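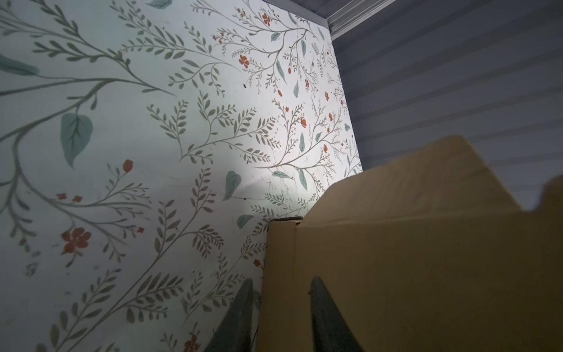
Bredotbridge Home Forum > Walls and Ceilings > Wallpaper

Patterned paper in a small room, trim color and where to stop

Page 1 of 1

hallway_nine
Thursday, May 29, 2025

The back bedroom is papered and I need opinions on the trim before I open a can of paint. The paper is the botanical one, off-white going a little minty, with olive and gray-green stems all over, bigger teal leaves and small orange-red flowers. I bought it from Visser on clearance and there is no more of it, so assume I can't get another roll.

Questions:

1. Trim color. I was going to do plain white everywhere. My sister says white will make the background of the paper look dirty and I should match the teal.

2. There is one wall left that I haven't papered (the closet wall). I have a roll and a half. Do I finish it or paint it?

3. The ceiling is not level. At one end of the long wall the paper had to be trimmed more than at the other. Does a pattern like this hide that or will I see it forever?

The room is 9 feet by a bit over 12, one window facing north.

plumbline_pat
I've hung a lot of paper with stems like that. For question 3, you picked well. Stripes or anything with a clear horizontal row would show a ceiling that's off. Sprigs that curve every which way don't give your eye a straight line to compare with. The only thing that could give you away is one of the big leaves being sliced at the top, and then sliced at a different height on the next repeat. Go look at where the teal leaves land near the trim. If it bothers you, a slightly wider molding covers a lot.

For trim, don't match the teal. You'd be putting a hard outline around the whole wall in the strongest color it has.

moth_and_rust
I disagree on the teal. I did teal trim in a room with a paper a lot like this and it was the best thing in the house. Off-white trim with off-white paper just looks like you ran out of ideas. Small rooms can take a dark edge fine.

plumbline_pat
How much light does your room get? North window and 9 feet wide is different from a big room with sun on it.

moth_and_rust
Two windows, west. OK, that's fair. I'd still try it on one piece of baseboard before ruling it out. A quart is cheap and you can paint over it.

tirnholm_tess
Your sister is right about one thing. Bright white straight from the can next to a mint background makes the paper look gray, especially in the morning. I live over in Tirnholm in a house with north rooms and I learned this in the dining room. What worked was taking a scrap of the paper to the paint counter and asking for something close to the background, one step lighter. Don't do it from a picture on your phone. Take the scrap.

If you want color, use the gray-green from the stems. It's quiet enough for trim and it ties to something that's all over the wall, where the teal only shows up here and there.

hallway_nine
I hadn't thought about the stem color. Would you do the door in that too or only the baseboard and window?

tirnholm_tess
Door too, both sides of the casing. A white door with green casing looks like somebody got called away in the middle.

gluepot
On the closet wall: count your drops before you decide anything. People see a roll and a half and think square feet, and then the repeat eats it. Measure floor to ceiling, add 4 inches, then see how many full lengths you get out of what you have with the pattern lined up. If the closet door takes up most of that wall you may be fine, since the piece over the door is short and can come from leftovers.

Also keep something back. You want at least one full length put away for repairs. I had a radiator leak two years after papering and I had nothing to patch with. I ended up cutting a piece out from behind a bookcase, and I can still find the patch.

hallway_nine
Measured. The ceiling is 94 inches at the tall end, so call it 98 per drop. The roll is 33 feet. The repeat is 25 inches, so I think each drop really costs me 100. That's three from the full roll and one from the half, and the wall needs five with the closet door taken out. So I'm short by one and I'd have nothing left over.

gluepot
Then you have your answer. Paint it.

plumbline_pat
Seconded. Three papered walls and a painted closet wall is a normal thing to do. Store the leftover roll flat, out of the attic.

burenham_bill
I'm going to be the one who says keep looking. There's a salvage and overstock place in Burenham, on the road behind the feed store, and they get Visser odds and ends all the time. I found two rolls there of a pattern that had been gone for three years. If you know the batch number, call and read it to them. They'll go check the shelf if it isn't a Saturday.

gluepot
Careful with that. A different batch on the same wall is bad enough, and on a pale background like that one you'd see it in every seam. If it's a separate wall that turns a corner, you might get away with it.

burenham_bill
It is a separate wall that turns a corner. She said closet wall.

gluepot
Fine, yes. On its own wall I'd try it. I'd still hold a piece in the corner in daylight before pasting anything.

hallway_nine
I do have the batch number, I kept the label. I'll call. What did you pay, if you don't mind?

burenham_bill
$9 a roll, but that was marked down twice and one of them had a crushed end. I'd expect more now.

quiet_ladder
Different subject, same room. What did you use under it? I'm getting ready to do a bedroom with old flat paint on plaster and I've been told to size it, prime it, both, and neither. My room is bigger, and I have a quote for $3000 to have somebody do the whole job, which seems like a lot.

plumbline_pat
Wash it, fill it, sand it, one coat of wallpaper primer, let it dry overnight. You don't need size on top of a primer made for paper. Old flat paint will drink the paste if you go straight onto it and your seams will lift.

The quote depends on what's in it. If they're skim coating plaster and supplying the paper, it could be reasonable. If you're buying the paper, get another quote.

quiet_ladder
I'm buying the paper. They're doing some plaster repair but not the whole room.

moth_and_rust
Get another quote.

hallway_nine
I did what Pat said, more or less. Filled, sanded, primer. I spent $125 on supplies and $200 on the paper. I could have spent less if I already owned a decent smoother and a long straightedge. Buy more snap-off blades than you think you need. I changed mine every cut near the ceiling and still got one ragged spot.

tirnholm_tess
For the ragged spot, a very thin bead of paintable caulk along the trim, then paint it the trim color. Keep a damp rag in your other hand and don't let it dry on the paper.

gluepot
Test the caulk on a scrap first. Some papers stain from it and you won't know until the next day.

hallway_nine
Went and looked at the top edge like Pat suggested. The bits of leaf up there don't jump out. There are so many stems around them that I had to hunt. I'm leaving the molding as it is.

plumbline_pat
Good. Leave it alone then. You'll stop looking up once there's furniture in there.

moth_and_rust
So what's the trim going to be?

hallway_nine
Taking a scrap to the paint store this weekend and getting two samples, the light one Tess described and a gray-green. I'll paint a length of spare baseboard in each and lean them against the wall for a few days. If I can stand it I'll do a teal one for you as well.

moth_and_rust
Do the teal one. Look at it at night with the lamp on before you decide.

tirnholm_tess
What's going on the bed? If you already have curtains or a quilt picked out, bring those in while the samples are up. The orange in those flowers is stronger than people expect once you put a red or a pink near it.

hallway_nine
The quilt is plain cream. No curtains yet, there's a roller shade from before. I was thinking of one cushion in the orange and stopping there.

tirnholm_tess
Cream is fine. I'd go rust for the cushion, closer to the buds than the open flowers.

burenham_bill
Did you call the overstock place?

hallway_nine
Called. They have one roll of it but the label is torn so they can't read the batch. They're holding it for me until Monday and I'm going to drive over with a scrap.

gluepot
Take a long scrap, and unroll theirs by a window.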